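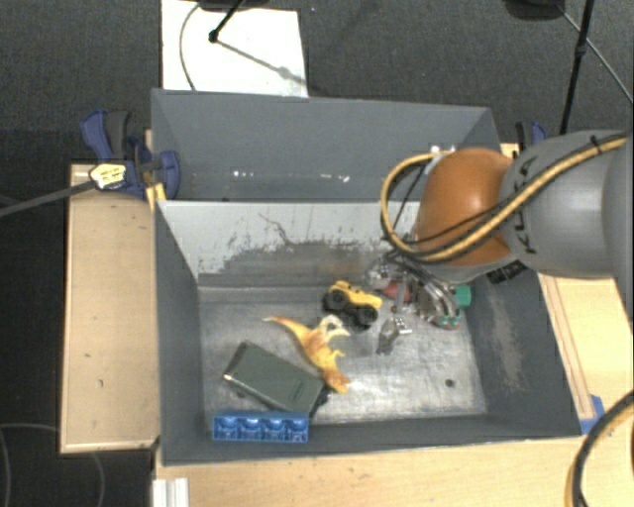 Storing small toys in open bins

Rectangular bins suit small, hard, irregular toys: model vehicles, plastic animals, figures, loose parts from larger sets. Soft toys and books store badly in them and should go elsewhere. The notes below cover bin size, filling, cleaning and where to stand the bins.

Choosing the bin

Measure the shelf or table before buying. The useful dimension is the internal floor, which is smaller than the size on the label if the walls taper. For toy trucks and dinosaurs of the kind that fit in one hand, a wall height of 149 mm is enough. Deeper bins encourage stacking, and the items at the bottom are then only reached by tipping everything out.

Choose straight walls where two bins are to stand one behind the other. Leave 2 cm between them so that fingers can get round the rim when the front one is lifted. Plain grey bins show the contents well, as most toys are brightly coloured. Clear plastic scratches and turns cloudy within a year or so of daily use.

Metal floors are easy to wipe but noisy. If the noise is a problem, cut a piece of felt to the size of the floor and lay it in without glue. It can then be taken out and washed.

Filling

Keep to a single layer. Heavier items with wheels go against the back wall, where they have less room to roll when the bin is carried. Long or pointed items, such as dinosaurs with a tail or a narrow snout, lie flat on the diagonal. Stood upright they fall over and catch on the rim.

Stop when a third of the floor is still visible. A bin at that level can be searched by eye, without stirring.

Sorting by type (vehicles in one, animals in the other) works for adults and fails for most children under five, who sort by game. A truck and a dinosaur that are always played with together may as well be stored together. Adeel Qureshi of Ekanayake, who fits out playrooms, recommends one mixed bin for toys in current use and a second bin directly behind it for the ones being rested, swapped over once a month.

Labels

Put the label on the short end, near the top. Use a removable label such as the Lilari write-on strip, or masking tape and a marker pen. Do not label the base.

Cleaning

1. Empty the bin and tap it upside down over a sheet of newspaper.
2. Wipe the floor and walls with warm water and a drop of washing-up liquid. Do not use scouring powder on bare metal or on painted surfaces.
3. Dry the corners with a cloth. Water left in a corner leaves a mark and, on steel, will start rust.
4. Wash hard plastic toys by hand at a temperature comfortable to the skin. Toys with metal axles should be wiped only, then left wheels up on a towel.
5. Allow 60 minutes before refilling.

Anything with a battery compartment is kept out of the water altogether. Check the compartment screw at the same time.

Where to stand the bins

A wooden surface at the child's waist height is better than the floor. Fit felt pads under the corners if the bin has a metal base, as grit trapped beneath it will score light wood quickly. Keep the front edge of the bin 100 mm back from the edge of the table.

Short-pile carpet below the table is an advantage, as dropped toys do not bounce far. A dark grey carpet hides small dark parts, though, and wheels and connectors should be looked for with a torch held low before vacuuming.

Shelf and bin sizes

The Rurley shallow bin takes two to a standard alcove shelf. The Plurnusa bin is slightly wider and needs the shelf lip removed. Lids are sold for both. They are worth having for the rested bin only.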